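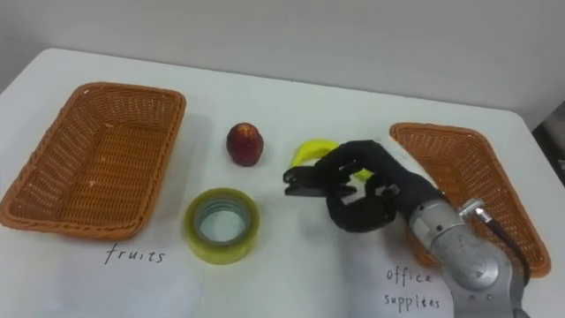 ## 4. Setting up a sorting table

Revised 05/07/2018, T. Gamage. Replaces the sheet taped inside the supply cabinet.

This section covers the two-basket table used for fruit and office supplies. The mail shelf and the key tray are in Section 5. Set the table up once, then use 4.3 for the daily clearing.

### 4.1 What you need

- A white table with nothing stored on it
- Two woven baskets of the same style, rectangular, without lids
- White paper for the labels
- A black pen with a thin tip
- A dry cloth

Spare baskets are kept in the Dasmont room, on the lower shelf. The Sedano baskets with the fabric lining are for the coat area. Do not use them here, as the lining stains and can't be taken out for washing.

### 4.2 Placing the baskets and labels

1. Clear the table and wipe it with the dry cloth. Let it dry completely if you had to use water.
2. Set one basket on the left and one on the right. Leave enough open table between them to put down a handful of mixed items.
3. Turn the baskets if you like. A basket set at an angle works as well as a straight one, as long as you can reach the bottom.
4. Write the labels by hand in lowercase. The left label reads "fruits". The right label reads "office supplies", on two lines.
5. Lay each label flat on the table in front of its basket. Don't tape it down and don't stand it up against the wicker.
6. Check both baskets. They should be empty before the first sorting.

**Note:** Labels go on the table and not on the baskets. Baskets get carried to the kitchen and come back in the wrong order, and a label that travels with its basket was the cause of most mix-ups in April.

**Note:** If you need a third group, start a second table. Three baskets fit, but there is no room left to put anything down.

### 4.3 Sorting

1. Put the loose items in the open area between the baskets. A normal load is small: an apple, a banana, a roll of packing tape.
2. Start with the fruit. Pick up one piece at a time and lay it on the bottom of the fruit basket.
3. Put bananas in first, on their side. Rounder fruit goes in next to them – not on top.
4. Move the office items to the other basket. Lay rolls of tape flat so they don't tip against the side.
5. Look over the table. Anything that doesn't belong to either group goes to the front desk, to Melati Lumenta or whoever has the shift.

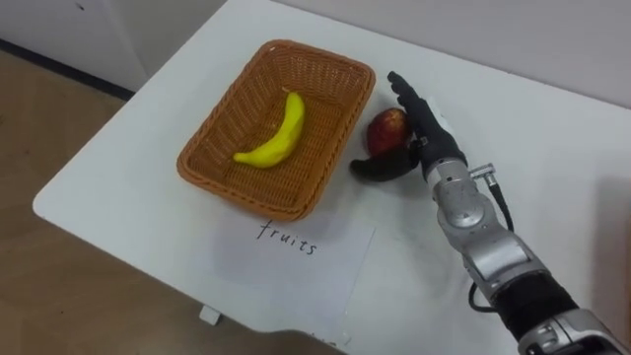 *Fig. 4-2. Banana in the basket, apple still on the table beside it.*

An apple set down close to a basket is easy to take for sorted when you walk past. Look into the basket before you mark the table as done.

**Caution:** Do not drop fruit in from above the rim. Apples bruise on the weave, and the bruise is usually on the side you can't see.

**Caution:** Open scissors and loose blades don't go in either basket. Close them and put them in the Jester drawer.

**Caution:** Don't slide a full basket across the table. Lift it with both hands under the base. The plaited rim will come loose if it carries the weight.

### 4.4 Practice fruit

Play fruit may be used when you are showing a new person the routine. It is sorted in the same way as real fruit. Take it out again when you finish and return it to the box marked Yeon. Gil-soo Pyo has the key on days when the cabinet is locked.

### 4.5 Limits

- Fill a basket no higher than its rim.
- Keep no more than 11 pieces of fruit in one basket, even if they are small.
- Empty the fruit basket every six days and shake out the crumbs and stems over the sink.

### 4.6 Care of the baskets

1. Take everything out.
2. Brush the inside along the weave, corners last.
3. Wipe with a damp cloth. Never soak a basket.
4. Leave it upside down overnight, away from the heater.

Replace a basket when a strand on the bottom breaks. A broken strand on the outside wall can be tucked back in. Ask Drahomíra Jelínek for a replacement and give the old one to her at the same time.

Labels are replaced when the ink smears or the paper curls. Keep the wording and the lowercase letters the same as before.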